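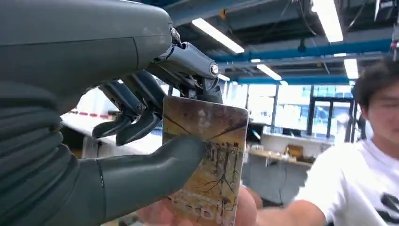 4. What a restitution order delivers

Courts that sentence employers for wage theft usually add a restitution order, and most of the writing on these orders treats the signing of the order as the end of the matter. We doubt this. An order is a statement that money should move from one person to another, and the movement has two sides, either of which can fail. In Figure 1 the robotic hand has hold of the card and the person has a hand on its lower part as well; a record made at that instant could list a giver, a receiver and an object without telling us if the object ever changed hands. Court files in Cisneros County have the same gap. They name the defendant, the worker and the sum, and in most files the paper stops there.

The claim we want to test is the one made by Ventura and Sandoval in their review of the Allow program, which lets a defendant trade part of a jail term for a promise to repay workers. Their finding is that Allow "makes workers whole in the great majority of cases." We read the review several times and could not find the step at which they learned what any worker received. What they had was the number of orders entered, the number of orders later marked satisfied, and a set of interviews with probation staff. All three come from the side that hands the money over.

4.1 The files

We asked the county clerk for every wage theft case closed under Allow in the review period. The clerk's office gave us 148 files. We set no lower limit on the sum and left out nothing on grounds of poor handwriting or missing pages, although several files were in bad shape and one had been scanned upside down from start to finish.

Two readers went through each file separately. When they disagreed on what a page meant, a third reader settled it, and when the third reader was unsure we coded the item as unclear and kept it that way. We mention this since earlier work in this area has tended to fold the unclear items into the "paid" group on the grounds that no one had complained. We think silence from a worker who has moved, changed phones or been frightened is very weak evidence of payment.

The coding sheet asked only for things a clerk would have to write down: the sum ordered, the sum paid into court, the date the clerk sent it out, and any sign that the worker got it. That last item could be a signed receipt, a cleared check, or a note of a phone call. We were generous about what counted as a sign. A sticky note with a first name and "got it" was accepted.
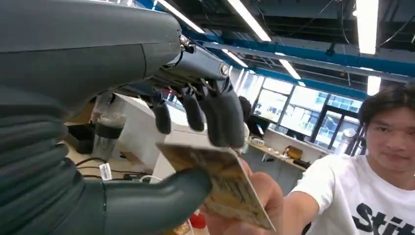 Even on that loose test, the record is thin. A file marked satisfied tells us that the court no longer expects anything from the defendant. It doesn't tell us that a worker has been paid, and in the files we read the two were often a long way apart. Checks came back from old addresses. Some were held at the clerk's counter under a rule that required photo ID in the same name as the court papers, and many of the workers in these cases had been hired under a nickname or a relative's name, sometimes at the employer's own suggestion. In a few files the money went back to the defendant once the holding period ran out. Those files were also marked satisfied.

4.2 The Tistex case

The Tistex case comes up in nearly every defense of Allow, so we take it at some length. Tistex ran a commercial laundry on two shifts. Its manager, Jozef Koster, pleaded guilty to holding back overtime pay and to keeping workers' passports in an office drawer. The judge accepted that the workers had known the job would be hard and had agreed to the hourly rate. She also found that they had been misled about how many of those hours would be paid, and that a weekly charge of $700 for a shared house had never been explained to them before they arrived.

Under Allow, Koster's jail term was cut in return for an order to repay the crew in full. Ventura and Sandoval report the result as 100 percent compliance. The figure is correct in the sense that the full sum was paid into court. We looked for the other half of it. For five of the workers named in the order, the file holds nothing after the clerk's mailing slip: no receipt, no canceled check, no call. The others signed for their money. A reader of the review would have no way to learn that these two groups exist.

We put this to the authors by letter in September. Xóchitl Ventura replied that payment into court is the accepted measure in the field and that using anything else would make it hard to compare counties. Both points are fair. We would answer that an easy comparison between counties is worth little if the thing being compared is how quickly defendants close their accounts. Tonantzin Sandoval made a different argument, which we find stronger: that tracking payment to the last step would cost money, and that the cost might well be taken from the funds meant for workers. We have no good reply to this, beyond saying that a sample would be cheaper than a census.
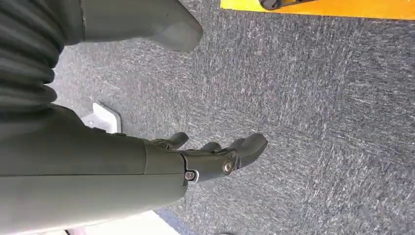 Figure 3. Robotic hand held open above a gray carpeted floor.

4.3 Did the shorter terms buy anything?

The case for Allow rests on a trade. Defendants serve less time, and in exchange workers get money they would otherwise never see. If the second half is doubtful, the first half needs a better defense than it has been given.

Boyang Liao has offered one. He argues that a defendant in jail earns nothing and so repays nothing, and that even a leaky system of repayment beats a dry one. It's a sensible point and it may be right. The trouble is that it assumes repayment comes out of earnings. In the files we read, it mostly did not. Where the source of the funds was noted at all, it tended to be a single transfer made before the sentencing hearing, often from a relative or from the sale of a truck or equipment. Money of that kind would have been there if the defendant had gone to jail for the full term. We can't say how many of the remaining defendants paid out of wages, and Liao can't either, as the form has no box for it.

There is also the question of who is offered the trade. Zoller, a labor contractor with three earlier complaints on record, was let into the program with the consent of the prosecutor. A roofing crew boss with no record was turned down in the same season. The reasons given on the form were "able to pay" and "unable to pay." We don't claim that two cases prove a pattern. They do suggest that ability to pay, which is meant to be a practical check, can work as a discount on jail time for those who have cash at hand, and we were surprised to see the issue missing from the review.

Damián Sandoval, who represented several of the Tistex workers, told us that his clients were never asked whether they wanted the trade. Some would have taken it. Others, he said, cared more about the passports than the pay and would have liked to hear a judge say so with a longer sentence. His is one lawyer's account, given from memory, and we treat it as such. The file neither supports it nor goes against it. There is a space on the form for the views of the worker, and in the Tistex file the space is blank.

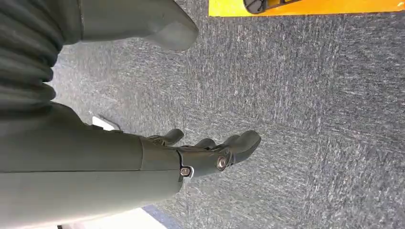
Figure 4. Robotic hand and forearm; hand open and angled downward.

4.4 Limits

Our own evidence has holes in it. We read paper and did not find the workers themselves, apart from a handful who wrote to us after hearing of the study through their lawyer, and we have left their letters out of the coding. A worker may have been paid in a way that left no mark in the file. Cash handed over in a parking lot would look the same to us as no payment at all, and people who know this kind of work will say it happens. If it happens a lot, we have painted Allow as worse than it is.

We also can't rule out that the clerk's office keeps better records somewhere else. We asked twice and were told there was no second set. One supervisor mentioned a spreadsheet that had been kept for a while by a former employee and then dropped. We were not able to see it – the office could not find a copy – and we would be glad to be corrected by anyone who has one.

Finally, the county changed its mailing rule near the end of the review period so that checks could be sent in care of a lawyer or a worker center. The late files look somewhat better, but there are too few of them to lean on. Supporters of the program have already begun to cite the new rule as proof that the problem is fixed. It may be. The files that would show it have not been closed yet, and until someone reads them to the last page we would keep the words "made whole" out of reports to the legislature.

4.5 What we would ask of the next review

We would ask for one more column. Next to the sum ordered and the sum paid into court, a review should list the sum known to have reached the worker, with a plain mark for cases where this isn't known. The unknown cases should stay in the table and in the total. A county that finds the column embarrassing can still publish its compliance rate beside it, and readers can decide which number they came for.

Papers > Courts and Sentencing > Labor Offenses > Section 4
Shares 5 | Comments 0
Contact the editors | Copyright the authors | Back to top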